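Onyeka to reissue first three Pundano albums on vinyl and lossless download

Mon 25 January

The label Onyeka will reissue the first three albums by the instrumental group Pundano on vinyl, with lossless downloads to follow. The records have been out of print since the original label closed, and none of them has been licensed to a streaming service.

The first title, Stivis, goes on sale in September in a pressing of 3000 copies. The other two will follow at intervals of six months. Onyeka has not announced the size of those runs.

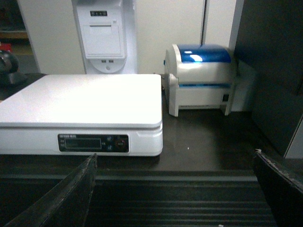 Pressing weight was settled before mastering began. Stivis will be issued on standard vinyl instead of the heavier grade used for many reissues, which keeps the double album in a lower postal band. A weighing scale with a small "kg"-like marking, a display window and a few buttons is enough to check a packed order, and Onyeka will charge postage by weight at checkout instead of using a flat rate. Orders placed outside the country will be sent with the inner sleeves packed separately from the discs to reduce seam splits.

The transfers were made by Wanting Deng from half-inch stereo masters. Two reels needed baking before playback. The master for side three was missing its final track, and a safety copy held by drummer Kieran Hartley was used in its place. Deng said the two sources differ slightly in high-frequency response and that no equalization was applied to hide the join.

"The copy is one generation down and you can hear it on the cymbals," she said. "We left it alone."

Of the 3000 copies, 500 will be held back for independent record stores. The remainder will be sold through the label's own site, with a limit of 2 per customer.

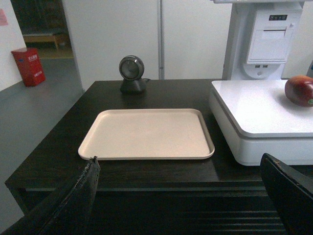 Rights and streaming

Onyeka holds physical and download rights only. Streaming rights remain with the four members of the group, who have not agreed on terms. Guitarist Nneka Eze said talks were continuing and gave no date.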